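Brekar switch-panel cell: equipment plan and spend to date
Progress report, second period, 22/01/2025
Prepared by Hélène Dhillon for Kosmas Triantafyllou, Cerkudberg

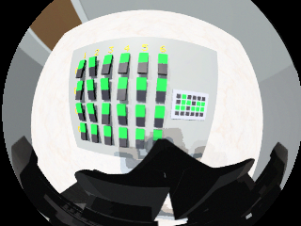
Work this period went into the simulated cell and into firming up the equipment list. No hardware has been ordered. The decision taken in May to hold purchases until the panel task runs in simulation still stands, and the budget lines below are on that footing.

Task definition. The panel carries 24 rocker switches in four rows of six, with a card beside them giving a pattern on a grid of the same size. The arm has to set the switches to match the card. Column numerals are in the model. Row markings are also in, but the first column hides most of them from the wrist view, so the task must not depend on reading them.

Gripper. Two quotes are in hand. Bodetti offers a parallel gripper with spare fingers at 1,630 euros. Paisan is cheaper on the unit but charges for the mounting plate separately, and its delivery terms are unclear. Mackenzie Dufour has asked for a revised quote. Finger width is the open question: in the wrist view the gripper covers part of the bottom row at the sixth column, and a narrower finger would help.

Camera. The wide lens gives the whole panel and the card in one view, at the cost of strong bending of straight lines. We have kept 900 euros for the wrist camera and lens. A second, fixed camera is not in the plan. If occlusion near the gripper proves a problem we will ask for one, with its own costing.

Panel. One physical panel is to be built in-house. Parts are budgeted at 200 euros, plus 40 euros for printed cards. Florence Lachance has the drawings and is waiting for the final switch spacing.

Risks. Switch stiffness in the model is a guess until we have real parts – this could change the gripper choice.

Next period: fix the switch spacing, close the gripper quotes, and send the purchase request to Florence Bélanger for approval. We ask that the camera line be carried over unchanged.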